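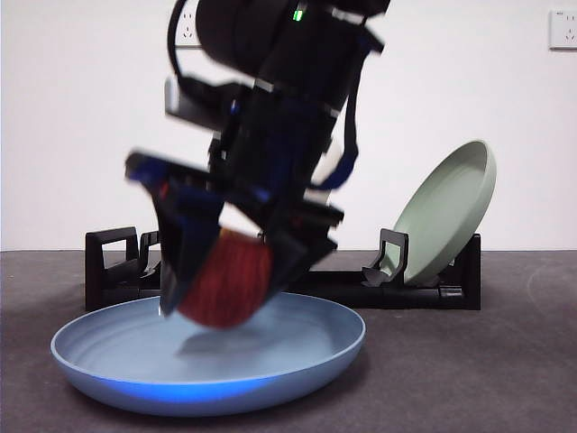

**Table setting** is the arrangement of plates, cutlery, glasses and linens for a meal, together with the customs that govern that arrangement. The term covers both the place setting, meaning the items laid out for one diner, and the layout of the table as a whole. Practice differs by region, by the number of courses and by the formality of the occasion.

## History

For much of the Middle Ages in Europe, diners ate from trenchers, which were thick slices of stale bread or flat pieces of wood. Knives were personal property and were carried to the meal by their owners. Spoons were common, but the table fork spread slowly northward from Italy and was not in general use in much of Europe until the eighteenth century.

Two serving styles shaped the modern table. In *service à la française*, many dishes were placed on the table at once and diners helped themselves. In *service à la russe*, which gained ground during the nineteenth century, courses were brought out one after another. The second style left more open space on the table and led to larger sets of cutlery, with separate pieces for fish, fruit and dessert.

## Common arrangement

In most Western settings the dinner plate is placed at the center, with forks to the left and knives and spoons to the right. Knife blades face the plate. Pieces are ordered so that the diner begins with the outermost and works inward. The water glass stands above the knife, and the bread plate, where one is used, stands above the forks.

Dessert cutlery may be laid across the top of the setting or brought in with the course. In French practice the fork is often placed with its tines facing down - a habit sometimes linked to the engraving of family arms on the back of the handle.

## Regional practice

Chinese tables are usually set for sharing, with a small plate, a rice bowl, chopsticks and a spoon for each person. In Japan, chopsticks are commonly laid sideways in front of the diner, with the rice bowl on the left and the soup bowl on the right. Thai meals are generally eaten with a spoon and fork, and a knife is seldom needed.

## Study and collections

The Coutinho Collection, assembled by Neusa Fontes and later cataloged by Teodor Söderlund, holds 1,411 pieces of domestic tableware, most of them plates and serving dishes. Söderlund's catalog sorts the plates into 11 groups by rim shape and intended course. Fuseini Gyamfi has questioned two of these groups, arguing that soup and porridge plates were used interchangeably in ordinary households and that the division reflects the language of sellers' lists.

## See also

- Cutlery
- Napkin folding
- Tablecloth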